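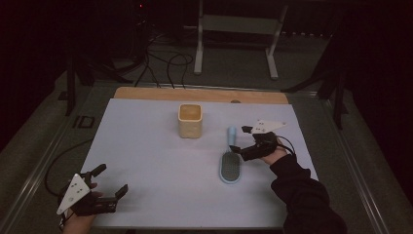 Hand grippers at the table after the cable work, cup and brush out for a try.

December, notebook for the Brakholm cell

Picked this up again after lunch, and I want to get it all down while it's still fresh, because last time I trusted my memory and we ended up doing the same alignment twice. Anyone from Bakside who borrows the cell can start from this page and skip the older ones.

The complaint first. The right hand gripper had been dropping its reading of finger opening for a moment every so often, mostly when whoever was wearing it reached across the table for something. The left one has been a sweetheart the whole time. I went through the log from the last long run and found 123 dropouts, every single one on the right side, which at least told me I could leave the left one alone (and I did, though I was tempted to fuss with it).

My first guess was the finger sensor itself, so I swapped in the spare from the Hamel box. No change at all. Put the old one back. Then I held the gripper still and wiggled the cable close to where it leaves the back of the body, and there it was, plain as day on the live plot. The strain relief had gone soft and the plug was walking out a hair each time the wrist turned. I cleaned the contacts, reseated the plug, fitted a new relief and left a bit more slack so the cable can loop over the back of the hand without tugging. Please don't tape it down to the sleeve! I know it looks tidier, but the tape is what was pulling on it in the first place.

While I had the tools out I went over the rest:

Marker plates. Both of the white triangles came off, got wiped with a dry cloth and went back on. The screws on the left plate took a quarter turn. Finger tight plus a nudge is plenty, they strip easily and I only have 2 spares left in the drawer.

Finger pads. Fine on both sides. I'd put new ones on at the next service, or sooner if the smooth things start slipping.

Rails. Gave both a wipe and checked the clamps under the board. One clamp had backed off a little, so I snugged it up.

Sheet. Pulled it smooth over the board again, leaving the strip of wood showing at the far side as usual. We did talk about covering the whole board, but I like having that strip as a reference when I check the view, so I'm keeping it until somebody has a better idea.

Then the zeroing. Close the fingers gently, wait 10 seconds, store the closed value, open them all the way, store that one too. The right side came out at 1172 counts of travel with the new slack in place, and it repeated to the same number on the second go, which made me happier than it probably should have. I wrote it on the inside of the Tovance binder as well.

For the tryout I used the square cream cup and the blue hairbrush. I like the brush for this because you can come in at the handle from beyond it, with the wrist turned and the arm stretched over the sheet, and that's just the kind of reach that used to set the fault off. The cup stands up by itself with room on all sides, so it makes a nice easy second target. I worked through both with each hand, slowly and then at normal speed, and kept the live plot going. No dropouts on the right. I'm pleased, but a short tryout is a short tryout, and I'd like to see a full run go by before I cross it off.

Still open:
– order more plate screws and two more strain reliefs, same type as the new one
– sort out the black cables on the floor beyond the board – they've gotten into a proper tangle again
– put a new relief on the left gripper too, at the next service
– copy the new closed and open values to the backup settings, which I forgot to do before shutting down at 5:40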